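Hinmont Community Help > Making and Crafts > Blocks and stacking toys

Stacked cubes never sit square on each other. Make them bigger or sand them?

Posted by porchlight_dee, 2024-03-11

I have a set of plastic cubes in red, green and blue that get used for a simple stacking task: red on the bottom, then green, then blue. Three high is fine. I'd like to go higher, but the layers are always a little out of line with each other and I don't trust a fourth one. The table is flat and white and I have checked it with a level.

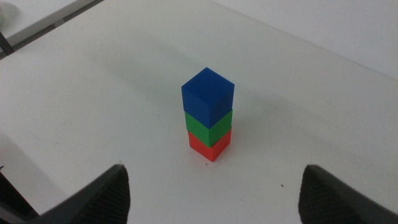
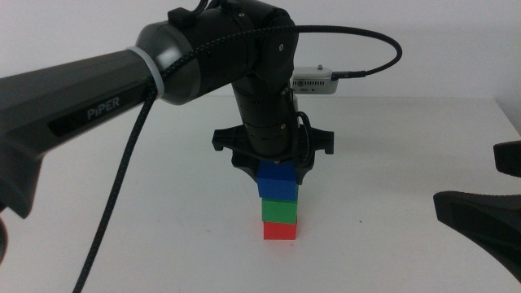
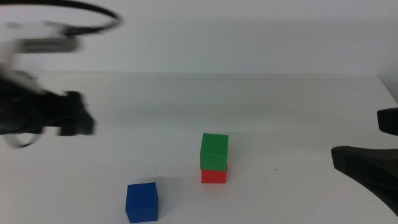
The cubes are my own prints, 23 mm on a side, from a file called Betunden that I found on a sharing site. I did them last August with the default settings and have not touched them up since. I measured a few with calipers and they are all within a hair of each other, so I don't think the size is the problem. Would sanding the faces help, or should I reprint them larger? I don't want magnets or anything sticky. They need to come apart cleanly.

3 replies

Takeshi Hayashi
Check the bottom faces first. The first layer of a print often squashes out into a thin lip, and if that lip is under the cube it rocks. Put each cube on a piece of glass and press the corners one at a time. If it clicks, there's your lip.

Tape a sheet of 220 grit to the glass and give the bottom face ten or twelve strokes, then turn the cube a quarter turn and do the same again. Do the top face too if it has a raised edge. Don't sand it in your hand or you will round the face over and make it worse.

As for the offset, a small one won't hurt you. With 23 mm cubes each one can be a millimeter or two off and the stack will still stand, as long as they aren't all off in the same direction. When every cube goes a bit further left than the one under it, that adds up fast. Line each new cube up with the red one at the bottom instead of the one it's landing on.

I wouldn't reprint until you've tried this. If you do, turn on elephant foot compensation in the slicer.

mags_52
Bigger is easier. We went from small ones to 52 mm and it was a lot better. They take forever to print though. Also wipe the table, crumbs and bits of plastic get under the bottom one.

Porkik
Just buy wooden ones.

porchlight_dee
Thanks. Four of the cubes clicked on the glass, including the red one I always use for the base. I sanded the bottoms the way Takeshi said and got to five high on the second try. I lined each one up with the base and that made more difference than I expected. The sixth went over, but I was rushing. Leaving them at 23 mm for now.

Viewed 796 times. 19 people found this page helpful.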